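Stunt Fighting and Competitive Karate: How Fighters Learn to Miss
Final project report, Movement and Performance Studies
Project group: Brodie Pearce, Evdokia Politis, Angeliki Tsoukalas
Supervisor: Spyros Athanasiadis

1. Background

The project examined how people with a background in competitive karate adapt to screen fighting, where a blow must look convincing from one viewpoint and must not land. The subject was chosen after a visit to the Clolton stage combat course, at which several trainees remarked that their competition habits were a hindrance in the first weeks.

2. Participants and method

Nine trainees took part, all of whom had held at least a brown belt before joining the course. Sessions were held in the evening at the Rallis hall during May. Each trainee learned the same short routine, made up of a straight punch, a roundhouse kick and a fall to the side. The routine was taught by Kalliopi Michailidis, who has worked as a fight arranger in regional theatre.

Over the whole period about 300 attempts were recorded and marked on a simple scale for distance, timing and reaction. Two members of the group marked each attempt separately. Where the marks differed, the recording was viewed again with the supervisor present.

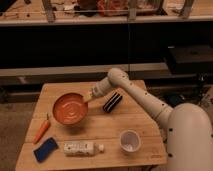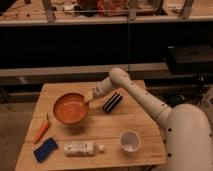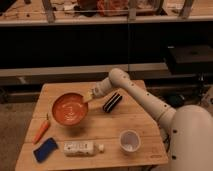
Robot arm at the orange bowl.

3. Results

Distance proved the easiest element to correct. By the final session, 92 per cent of punches stopped at or beyond the agreed gap. Kicks improved more slowly, and two trainees continued to step in before the kick, as they would in a match.

Timing was less even. Competition rewards a fast, hidden start, while a camera needs the start of the movement to be seen. Trainees were asked to draw the shoulder back before punching - a habit their former coaches had spent years removing - and most found this uncomfortable. The marks for timing fell in the second session before rising again.

Reaction, meaning the work of the person who appears to be struck, received the lowest marks throughout. The group had not planned enough practice for it.

4. Limitations

The number of trainees was small and there was no comparison group without karate training. One evening was shortened by a double booking of the hall, and 23 attempts from that session were left out because the second marker was absent. The scale was the group's own and has not been tested elsewhere.

5. Recommendations

A future project should give the falling partner equal practice time from the first session. It should also include trainees from judo, whose experience of falling may alter the results for reaction. The marking sheets have been deposited with the department and may be consulted on request to the supervisor.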